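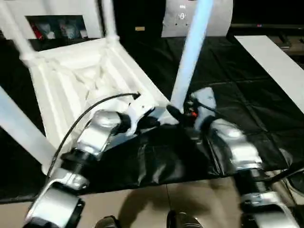 白椅子四脚朝天，右边的夹爪抓着椅腿根部

二月了，晚上十一点多，手还是酸的，先写再睡，不然明天肯定忘光。

今天录了一整天椅子。对，还是那把白椅子，倒扣在桌上，两条机械臂一左一右伸过去，找地方下手，夹稳，转一点，再放平。说出来特别简单，我跟我妈打电话的时候她问我上班在干嘛，我说在教机器人搬椅子，她说那你搬一次给它看不就行了。我说妈，要搬200次。她沉默了一会儿，问我吃饭了没有。

200次是Soledad定的，她说这个任务先攒够200条能用的，再拿去训一版看看。注意是"能用的"，录坏了的、中途停下来的、夹空了又重来的，通通另算。我上个礼拜还很天真，觉得一条也就一会儿工夫，两天就录完了嘛！结果昨天收工一数，才知道自己有多天真。今天一早给自己定了个小目标，30条，录不到不许点奶茶。

上午状态其实挺好的。Santosh来得比我早，把两条臂都回了零，线也重新理过一遍（他理线的水平真的高，我理完过半小时又是一团），我一坐下就能开始。前面几条特别顺，左手去找坐面的边，右手去找腿根，两边差不多同时到，夹住，手感一下子就对了。操作这个东西就是这样，顺的时候完全不用想，胳膊自己知道往哪儿去，我甚至一边录一边在心里唱歌。

然后就不顺了。椅子腿是圆的，又滑，夹爪的角度稍微偏一点，合上的时候它就往旁边溜。溜一次还好，你补一下就过去了，可是连着溜三次你就开始较劲，一较劲动作就变得很难看，一顿一顿的。Soledad在后面看回放，看到其中一条笑出声来，说你这是在跟椅子吵架吧。我说我没有，她就把那一段又放了一遍……好吧，确实像在吵架。

这种到底要不要留，我们讨论了好久。我的意思是删，多难看啊，学了也是学坏样。Soledad说不能都删，要是每一条都一次到位，模型见到的全是"夹得漂亮"的样子，真的溜了它就傻了，不知道怎么补。她要留一部分"溜了以后好好补回来"的，但是不要那种慌慌张张乱戳的。那这个界限怎么划呢？她想了想说，你要是看着不难受就留。嗯，很科学。

后来我们就在表格里多加了一列，叫"补救"，填有或者没有，再加一句备注。我的备注写得很啰嗦，什么"右手第一次偏外，往里收了再合"，Soledad的备注永远只有两个字，"还行"。整列往下拉，还行，还行，还行，偶尔出现一个"挺好"，我就特别高兴，截图发给了Lorena。Lorena回我一个"？"。

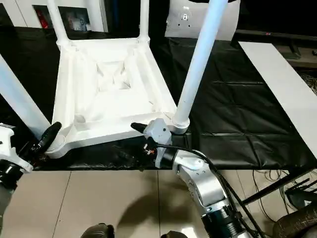
中午吃的是楼下的米粉，加了一个煎蛋。吃的时候我们又聊到起始位置的事情。我发现自己有个坏习惯，每次把椅子摆回去，都会下意识摆到同一个地方，连朝向都差不多。人就是这样的嘛，手顺。可是这样录出来的数据就太像了，Florencia上回看了一批就说，你们这二十几条叠在一起看，跟一条似的。她说话从来不绕弯，但她说得对，我没法生气。

所以下午改规矩，每录一条就换个摆法。往左挪一点，往里推一点，转个角度，让不同的腿朝着右手这边。一开始我说我来随机，摆了几次以后Santosh说你这个随机也太有规律了吧，左右左右的。于是他写了个小脚本，每次屏幕上蹦出来一个角度和一个偏移，我们照着摆。他还给脚本起了名字叫Kuketti，问他什么意思，他说没意思，听着像一种饼干。现在大家都说"问一下饼干"，饼干让转多少就转多少。

饼干很公平，也很残忍。有一次它给的角度，长长的一条腿正好横在右手要过去的路上，我绕了半天才绕进去，到位的时候肩膀都耸到耳朵边上了。录完一看，时间是平时的两倍还多，心想这条废了，结果Soledad给了个"挺好"！！她说绕路绕得清楚，每一步都看得懂为什么。我真是搞不懂她的标准，但是开心。

对了，今天还吵了一小架，也不算吵，就是关于要不要停顿。我录的时候习惯到了椅子跟前先停一下，看一眼两边的视角，再合夹爪。Santosh不喜欢这个停顿，他说训出来的模型会学着停，停在那里发呆，因为每一帧都一样，它不知道什么时候该走。我说可是不停我看不清楚啊，尤其是贴近了以后，手腕上那个视角什么都是糊糊的一大片，我要缓一下才能确认自己在哪儿。他说那你就慢一点，别停死。慢一点和停下来，差别这么大吗？我试了几条，一路慢慢蹭过去，到最后那一小段特别慢，但是一直在动。

别说，还真的舒服一些。以前是"冲过去，刹车，想一想，夹"，现在像停车入库，一点一点往里送。我回头把上午的几条翻出来对比，停顿的地方曲线就是一条平平的直线，确实挺碍眼的。但我嘴上没有承认，只说了句"都可以吧"。 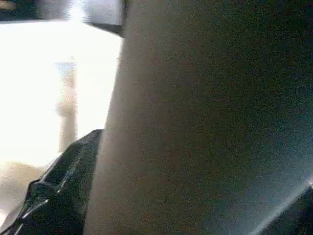
三点多的时候Iveta过来了一趟，带着她那个本子。她管的是另一边的拧瓶盖任务，进度比我们快多了，已经在测第二版模型。我羡慕得不行，问她第一版怎么样，她说第一版会非常坚定地去拧桌上的胶带卷。哈哈哈哈！她说不要笑，你们第一版也会干这种事的，到时候把胶带卷换成Santosh的水杯。Santosh默默把水杯拿远了。

不过她也讲了一个有用的，就是标注结尾的时候别太晚。她们之前每条都是放好了以后人还发一会儿呆才按结束，尾巴上拖着一大截什么也没发生的画面，后来全部回头裁，裁了一个下午，裁到怀疑人生。我赶紧看了看我们自己的，果然也有，而且我的尾巴比Soledad的长（因为我每次录完都要先叹一口气，再去按）。从下午四点开始我改成先按再叹气。这大概是今天最大的进步。

Iveta走之前看了我录了一条，说我左手太用力。我说左手就是负责扶住的呀，不用力怎么扶。她说你看你左边一压，整把椅子都往右边拱，右手就得跟着找。我以前完全没注意过！一直以为是右手自己不准，还偷偷怪过夹爪。后来让左手轻一点，碰到了、贴住了就收着劲，右手果然好找多了。两只手的事情真的不能分开看，一边多给一点，另一边就得还。这个要写到说明里去，下周Lorena也要来录，她左手比我还重，打字都是咣咣的。

说到说明，那个文档现在叫Preltholm（我们组的任务都要取个代号，这个是抽签抽的，没有人会念），里面写得乱七八糟，有一半是我想到什么写什么。今天晚饭前我坐下来整理了一下，把摆放怎么问饼干、到位之后不要停死、左手别压、录完先按结束这几条都放到了前面，后面才是怎么给文件起名。起名那段Soledad写了整整一页，我读了两遍还是起错过一次。

最后清点，今天总共录到24条能用的。没到30。没有奶茶。

Soledad说24条已经很好了，比昨天多，而且她写了四个"挺好"。我说那四个"挺好"能不能折算一下，她说不能。Santosh说他可以请，我说不行，规矩就是规矩，然后他自己下单买了一杯，坐在我旁边喝，杨枝甘露的。这个人真是……

回来的地铁上我一直在想右手那个角度的问题，想着想着手就自己在空中比划起来，对面的小朋友盯着我看了两站路。现在躺着也还在想。如果从腿的内侧过去，会不会比从外侧好夹一点？外侧地方大，可是合的时候容易往外滑，内侧有坐面底下那些筋挡着，进去难，进去了说不定反而稳。明天先不正式录，开头拿几条试一试，试的单独放一个文件夹，千万千万不要跟正式的混在一起，上回混过一次，Florencia找了一晚上。

还有，明天要记得带护腕，记得把椅子的备用那把从楼下拿上来，记得问Santosh饼干能不能别连着两次给同一个角度。

困了，洗澡去。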